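**From the Erkville Kitchen Letter, 17 Feb 2020**

# The Bag, the Basket and the Bottom of the Fridge

Every winter this newsletter promises a piece on vegetable storage, and every winter it runs something about soup instead. Soup is what happens to vegetables that were stored badly, so you could say we have been covering the topic all along.

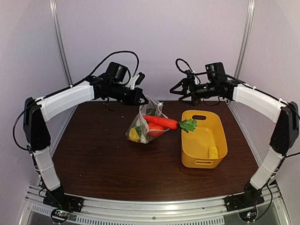
## Get them out of the bag

The mesh bag is a fine way to carry vegetables home. It breathes, it weighs nothing, and it lets you see what you are paying for. As a place to live, it has problems. Whatever is in the middle gets squeezed by whatever is on the outside, and one soft item can spoil its neighbors for days before you catch on. Then there is the matter of getting anything out. Most of us tear a hole near the top, pull out what we need for dinner, and hang the thing on a doorknob, where it drops papery bits on the floor until spring.

So: a basket. Any open one will do, and plastic has the advantage that you can rinse it in the sink when something goes wrong at the bottom, as it will. Wicker looks better in magazines. Wicker also holds on to dirt like a family grudge.

Put the bag and the basket next to each other on a table before you start. I used to do this over the counter by the stove, with the basket balanced on the toaster, and I can report that round vegetables roll a surprising distance on linoleum.

## The actual transfer

Cut the bag open at one end with scissors. Don't rip it. Ripping feels quicker and leaves little plastic threads that turn up later in the salad.

Don't pour, either. I know pouring is the whole appeal. But a bruise you can't see today is a brown spot next week, and lifting things over by hand takes maybe two minutes longer. It also gives you the chance to look at each one, which the store was rather hoping you wouldn't. Anything soft or split goes to one side for tonight. Anything fuzzy goes straight out, and no, you can't cut around it and put it back with the others.

Big and heavy at the bottom, small and tender on top. If your basket is deep enough that you'd need a flashlight to find the last layer, it is too deep. My own deep one went to the garage in July and now holds extension cords, at which it excels.

## What goes where

Potatoes want somewhere dark and cool. Onions want somewhere dry with moving air, and they want it away from the potatoes. The two are sold side by side, cooked side by side, and should spend the time in between on separate shelves. Carrots belong in the fridge and go limp if left out. Cut off the leafy tops first if they came with them. Peppers and cucumbers can go in the fridge too, though not against the back wall, where mine freezes everything with great efficiency.

Tomatoes stay on the counter until they're ripe. I have received letters about this. I stand by it.

Wash things when you're ready to cook them. If you can't bear the sight of dirt, brush it off dry.

## Letters on last month's item

Our piece on freezing bread brought in 15 replies, of which 14 concerned bagels. The other was a complaint about the parking at the Sinaga Street market. We agree about the parking.

A reader over on Mikov Lane asks whether mesh bags can be reused. Yes, if you followed the instructions above and used scissors. They are good for drying garlic, holding bath toys, or scrubbing a pot you didn't like much anyway. She says she has kept every one she ever bought. We have no advice for that.

## Coming up

Next month is the drawer nobody can close. If yours contains 2 or more potato mashers, write in and tell us how it came to this. Letters can go in the box by the door at the Nultum Hall, next to the seed swap shelf. Please leave the seeds out of the envelopes this time. One of them sprouted.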